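**Quick one before the long weekend — fall market tables**

Tuesday, August 29, 2023

Sorry this is short, typing between phone calls. Table signups for the fall craft market opened this morning and we already have 23 in. If you sold with us in May you do NOT get carried over automatically. You have to sign up again. Same form, same login. If the login is dead, email Tomás Pacheco and he'll reset it.

Market is at the Molleck building again, ground floor, doors on the parking lot side. Load in from 6 in the morning. Please not earlier, the neighbors complained last time and they had a point.

**What's changed**

- Table fee stays the same. Deposit comes back to you if you cancel two weeks out, otherwise it goes into the pot for flyers.
- No more sharing a table between three sellers. Two max.
- Power only along the back wall. Ask for it on the form or you won't get it. Kallico is lending us the extension cords, so please dont walk off with them.
- Food sellers need their county paper on the table where people can read it. A photo on your phone isn't enough anymore.

We printed 3,000 flyers for spring and ran out, so same number this time plus the small cards. If you can drop a stack somewhere — laundromat, library, your dentist, whatever — say so when you sign up and Tomás will put your bundle aside. Quintela Coffee and the hardware store are already taken care of.

Card readers. Several of you asked. The Zoltix ones worked fine in May except for the hour when the wifi went down, and then everyone was standing around with a candle in one hand and a credit card in the other. Bring change. Bring a paper pad for IOUs if you trust your customers, I mostly do.

Pricing too, while I'm at it. Put prices on things. Big ones. People will walk past a beautiful mug if they have to ask what it costs. I know some of you hate stickers so do one sign per shelf, that works.

Also, table covers. They need to hang to the floor in front so you can stash your boxes underneath, and plain beats patterned if your stuff is small. Plastic is fine, fabric is fine. Clip it down, there's a draft whenever the doors open.
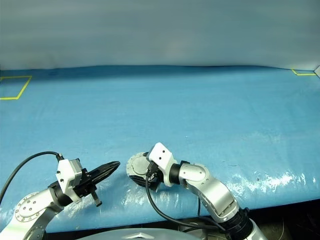

**Can I pick my own spot in the hall?**

Only if you sign up by the first deadline, which is 9 days from today. After that we place people where there's room, and jewelry gets spread out so we don't end up with one whole row of earings.

Waiting list opens once we're full. Last spring most of the people on it got in, so put your name down even if it looks hopeless.

Still need two people for the door in the afternoon and someone with a van for the folding chairs. Reply to this email and I'll call you back tonight or tomorrow.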